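FOR IMMEDIATE RELEASE

Bavari adds frozen flatbread and two simmer sauces to fall line

Out in stores Tuesday. Three new items, all in the freezer or the sauce aisle, all made for a weeknight.

Bavari, maker of frozen breads and jarred sauces, is putting out a garlic and scallion flatbread plus two simmer sauces, one roasted red pepper, one coconut and lime. Flatbread comes 2 to a pack. Goes from freezer to hot skillet, no thawing. Sauces are 9 ounce jars, enough for a pan of chicken thighs or a can of chickpeas with a little left over for the rice.

"We wanted a bread you could tear up and drag through the sauce," said Leidy Chambi, head of product at Bavari. "The first batches were too thick. Tasted fine, but they wouldn't fold. So we rolled it thinner and upped the scallion and now it folds."

The flatbread dough is wheat flour, yogurt, oil, salt and yeast. Garlic goes in the dough, scallion gets pressed on top before the bake. The red pepper sauce has roasted peppers, tomato, onion, smoked paprika. Coconut and lime has coconut milk, ginger, lime juice, green chili. Medium heat on that one, mild on the other.

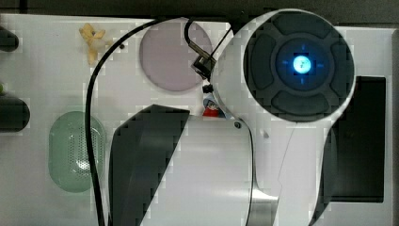 Can the flatbread go in the oven instead of the skillet?
Set the oven to 425 and give it 5 minutes right on the rack, straight from frozen. It comes out crisper than the skillet version and won't fold as well, so use the oven for dipping or for little pizzas.

All three were worked out in the Bavari test kitchen with Jinfeng Long, who wrote the coconut and lime recipe. Long tested it first with shrimp, then cod, then plain noodles. The noodle version is the one going on the label. Boil the noodles, save a half cup of the water, warm the sauce in the same pot, toss, loosen with the water. Done before the kids have set teh table.

Label recipe for the red pepper: brown sausage in a skillet, pour in the jar, add a handful of spinach, lid on, 9 minutes on low. Serve with the bread. Or over polenta. Or cold the next day in a sandwich, if there's any left.

Where to find it. Kulidix markets get all three items first, every location. Fang Foods stores get the flatbread Tuesday and the sauces later in November. Plonis, the online grocer, has the sauces now for pre-order, flatbread when cold shipping opens up in more zip codes. Opening order was 2688 cases, most of it bread.

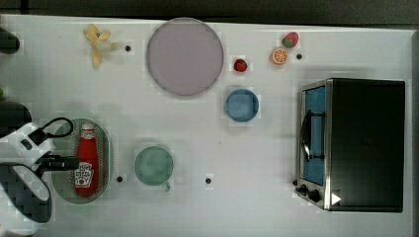
"Bread moves faster than sauce, always has," said Nahuel Arancibia, frozen buyer at Kulidix. "People will try a new bread on a whim. A jar, they stand there and read the back." Kulidix will run samples from 4 p.m. on launch day, warm flatbread with both sauces, while it lasts.

Storage. Flatbread keeps in the freezer til the date on the bag. Once its cooked, eat it the same day. Open jars go in the fridge, use within 5 days. Either sauce can be frozen in a lidded tub, leave room at the top.

Allergens: flatbread contains wheat and milk. Coconut and lime sauce contains coconut. Full ingredient panels on the pack and on request.

Samples for food writers, pack photos and the label recipes are available. Ask for Shengli Bai, press desk, Bavari. Calls before noon are best.

###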